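Okay, I finally have the energy to talk about my grandmother's recipe notebook, so settle in. Thread!

My grandmother, Leokadia Michalski, cooked for 100 people at a time in the canteen at Skokmont, and she wrote everything down. The notebook has 147 recipes in it. I've been cooking my way through since June and I am having the best time.

First thing you notice: she almost never gives an oven temperature. It's "a good oven" or "a tired oven." My uncle Szymon Bednarek swears a tired oven is what you have after the bread comes out. I've been using 220 for good and guessing the rest — so far only one casualty (poppy seed roll, we don't talk about it).

The amounts are wild too. Soup number 12 starts with "one bucket of onions." Which bucket, Leokadia?? I cut it down to one big pot and it still fed the whole stairwell.

She has strong opinions in the margins. Next to a honey cake: "Mrs. Nowicki says more cloves. Mrs. Nowicki is wrong." I made it both ways. Mrs. Nowicki was a little bit right and I feel like a traitor typing that.

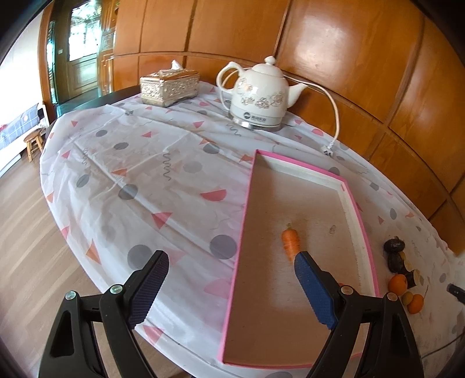
The vegetable pages are my favorites by far. She had a whole page on picking roots for broth, and she wanted the odd ones, the ones the shop would pass over. A short, stubby carrot with a few wrinkles, like the little one in the tray with the pink rim, would have gone straight into her pot, skin and all. Long straight carrots were "for guests to look at." I love her so much.

Her broth takes all morning and you are not allowed to stir it. You're allowed to look at it. I started at 7 a.m. and the whole apartment smelled like her kitchen by ten, parsley root and pepper and a bit of burnt onion — I had to go sit down for a minute!

Next up is the pickle section, eleven pages, half of it in pencil and very faded. If anyone reads old Polish handwriting and knows what "the Pletero way" of doing cucumbers is, please please reply. My mom thinks it was a town. Szymon thinks it was a guy.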